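Bedholm Bookkeeping keeps the books for small businesses and a few nonprofits. We do monthly bookkeeping, payroll, sales tax filings and year-end packages for your tax preparer. We don't prepare income tax returns and we don't give investment advice, but we work with several offices that do and can send your records straight to them.

## How we got started

Zoila Londoño opened the business in a rented room over a hardware store, with one desk and 3 clients. One of them, Grewal Flooring, is still with us. Radomír Brabec joined the next year to take over payroll, and the two of them have been partners ever since. The name comes from the street the first office was on. We moved to Prirnedden Avenue when we ran out of room for the filing cabinets, and most of what was in those cabinets has been scanned and shredded by now.

Today we look after 35 businesses. Most have fewer than 15 employees. They include restaurants, a dental lab, two landscapers, a church preschool and a good number of contractors.

## What a month looks like

You send us bank statements, receipts and bills by the 5th, or give us read-only access to your bank so we can pull them ourselves. We enter and reconcile everything, then send a list of questions. It's usually short - a check with no payee, a deposit we can't match. Once you've answered, you get a profit and loss statement, a balance sheet and a page of notes in plain language.

Paper is fine. We still have clients who drop off an envelope, and we don't charge extra for it.

Nearly all the rest of the work is done on screen, and we can share ours with you over the phone if you would like to go through a report line by line.
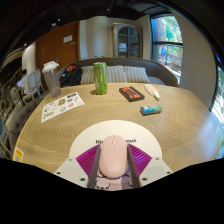 ## Who you'll talk to

**Zoila Londoño**, partner. New clients, cleanup projects and anything to do with nonprofits.

**Radomír Brabec**, partner. Payroll, workers' comp audits and quarterly filings.

**Arnulfo Guzmán**, senior bookkeeper. Restaurants and contractors, including job costing. Speaks Spanish and English.

**Édgar Inga**, bookkeeper. Retail accounts, sales tax and the December rush of contractor forms.

Each client has one main bookkeeper and one backup who knows the account. If your person is out, call the same number and ask for the backup.

## Fees

We charge a flat monthly fee based on the number of transactions and accounts. Businesses with more than 500 transactions a month are quoted separately. Payroll is priced per pay run. Catch-up work is billed by the hour, and we give you a written estimate before starting.

There is no long-term contract. Either side can stop with a month's notice - your files go with you in a format your next bookkeeper can open.

## Visiting

Please call ahead. Parking is behind the building, and the entrance is the side door next to the print shop.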